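4.2 Recording examples

1. Clear the previous session before you start.
2. Record 10 short practice runs and delete them.
3. Record the real set. The sales sheet says 68 examples are enough. Plan on nearly 2000.
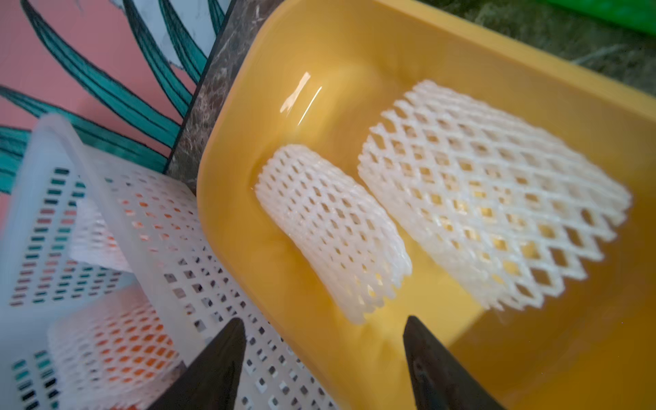 Review each run before you keep it. The success flag only knows that the fingers closed, so don't trust it. Soft items like foam fruit nets are where it fools people, and a set with nets in both the tray and the basket needs a human to check every label.

Caution: Kedon's auto-trim cuts off slow starts. Leave it off.

Note: More data will not fix bad labels, whatever the dashboard score claims.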